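Proxy voting at a general meeting where the club's rules say nothing about it

Posted in Clubs and Societies, Joltcombe Community Help

Vanderleia Frota
I serve as secretary of the Joltcombe Golf Club, which has 384 voting members. The annual general meeting is to be held in February at 7:30 p.m. Several members who will be away have asked whether they may appoint another member to vote for them on the proposed change to the annual subscription. Our rules set out the notice period, the quorum and the method of voting (a show of hands, or a ballot if ten members request one). They make no mention of proxies. The club is an unincorporated association. May the chair accept a proxy form on the night, or must the rules be amended first? I would also be grateful for guidance on whether a member who has sent a proxy counts toward the quorum.

Nour Aoun
As a general matter, a member of an unincorporated association votes in person unless the governing rules provide otherwise. Where the rules are silent, the chair should not assume a power to accept proxies. A result obtained with their help could be challenged by any member who was on the losing side, and a change to the subscription is the kind of decision that attracts a challenge.

The usual course is to place a rule change before the meeting, with proper notice, so that proxies are available from the following year. The wording should state who may hold a proxy, how many one person may hold, and the hour by which forms must reach the secretary.
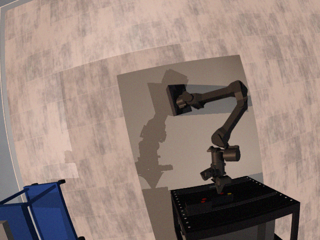
Robotic arm, raised, on a black table (computer rendering).

On the matter of quorum, the same reasoning applies. Unless the rules say that members represented by proxy are to be counted, only those in attendance are counted. Apologies received are recorded in the minutes and have no effect on the quorum. You should also check whether your state has a statute covering associations of your type, and whether the rules adopt a manual of procedure by reference. Many older clubs did so in a single line near the end of the document.

Saliba
Our club at Tornport has 272 members and we have always taken proxies. No one has ever objected.

Nour Aoun
The absence of an objection does not supply the authority. If the Tornport rules are also silent, I would recommend that they be amended at the next opportunity.

Vanderleia Frota
Thank you. I have found no manual mentioned in our rules. The rule change will be added to the agenda, and members who cannot attend will be asked to send apologies in the usual way.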